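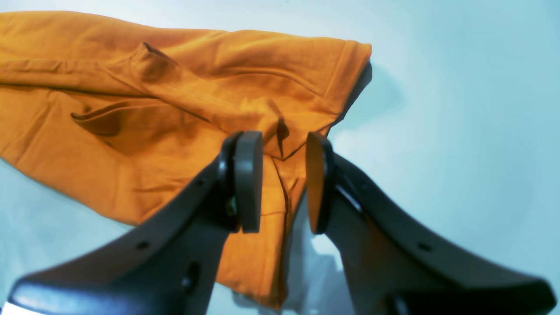 Volker Wiegand objected, on reading an early draft, that a crumpled garment has no state worth naming until somebody has found its hem.

3.2 Starting condition of garments before folding

By Henrike Bauerfeind
Dec 22, 2021
Filed under: Textiles and Household Work

The objection is partly accepted. In the Tistesine trials, 207 garments were folded from a crumpled start, and the first act recorded was usually a search for a straight edge. We therefore class each start by what can be reached without turning the cloth over: a hem, a doubled layer, or only wrinkles. Figure 4 belongs to the first class. The orange garment lies creased and partly doubled at the left, while a neat hemmed edge is exposed along its right side, slightly raised from the pale surface.

Deep folds are a source of error. A shadowed hollow can resemble a pocket opening, and two coders working separately at Cavumham disagreed on this point more often than on any other - we score such cases as "fold, unresolved". Pinching the cloth into a ridge shortens it locally and draws in the neighbouring creases, so lengths were measured only after flattening, under a 400 g bar.

Figure 4. Crumpled garment with hemmed edge exposed and a narrow fold pinched upward.

Contact the Lammers editorial desk | © 2021 Kasska Papers | Back to top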